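Storage furniture should be specified by usable surface, too

Product listings for bedroom and hallway furniture give the outside width, depth and height, the shipping weight, and sometimes the drawer volume. Almost none give the usable area of the top. I think this is a mistake in the way the category is documented, and one that would cost very little to correct.

The top of a dresser is the part used most often. Keys, mail, chargers and glasses are put down there many times a day, while the bottom drawer may stay closed for weeks. Yet the listing treats the top as a lid. Of the 26 dressers I compared in the Drover and Ginimau catalogs, two stated a load limit for the top and one stated its flat area after subtracting the raised lip.

The lip matters. On a top 98 cm wide, a molded edge on both sides and a backboard can remove enough depth that a standard tray no longer sits flat. A buyer working from the outside dimensions can't know this before delivery.
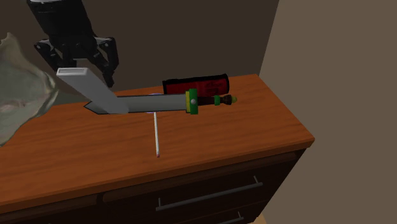 A dresser top in reddish-orange wood, with a few objects grouped near the back wall.

Ilse Brouwer, a furniture buyer with whom I have argued this point, holds that customers don't read specifications and that one more line would be ignored. Her first claim may be correct for most customers. Specifications are written for the minority who measure, and that minority also writes the returns requests.

A stronger objection is cost. Load testing a top takes equipment, and small makers don't have it. I would therefore separate the two figures. Flat area needs a tape measure and should be mandatory in any listing. Load limit can remain optional below a price of 160 dollars, provided the listing says plainly that no test was done.

Finish is a third item, and I would leave it out for now. Scratch ratings vary too much between labs to be compared by a buyer.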